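9 March 2026
Plomham bench notes, hand-held gripper kit (Pinia, evaluation pair)

Carrying on from the January entry. The pair on loan is the two-handed set with the padded fingers. Ulton want a yes or no on buying before the loan runs out, so these notes stick to what affects that.

Fingers. Matte black plastic with triangular cut-outs, ribbed blue pads on the inner faces. The cut-outs let the finger bend a little round a curved object. Flex is fine across the width, less good lengthways: push the tip down on a hard surface and it skates outwards. Pads are glued. One on the left unit had lifted at the top corner after 451 cycles on the test block. Re-glued, no change since. Ask Pinia whether pads are sold separately or only with the finger.

Linkage. Play at the tip is small and the same on both units. Screws checked with the small driver at cycle 74 and again at the end, none had moved. No thread lock visible on the spare linkage, will add some if we keep the set.

Trigger. Return spring too strong for long sessions. Lertchai Chuensuk swapped in the softer one from the Šťastný parts box and prefers it. It slows opening slightly. Not reversible without taking the side cover off, so note it on the return form.

Produce. Soft and round items are the reason we looked at this kit. The apple is the easy case: wide enough that both pads sit flat, and the grip holds with the trigger well short of its stop. Cherry tomatoes need the tips only, and there the pad ribs are coarse for the size.
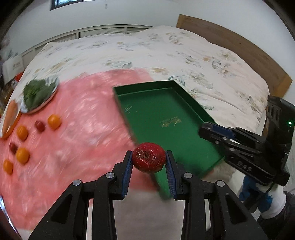

Loose spinach is a different problem. The fingers take a clump or nothing, and I don't see a pad change fixing that. Leave it off the acceptance list.

Logging. 2,384 width readings saved from the last run, 77 of them flagged as out of range, all near full closure. Looks like the zero offset. Redo the calibration with the pads on, as the supplied procedure has them off.

To do: thread lock, pad price, zero offset, then write to Ulton. Leaning towards yes for one pair.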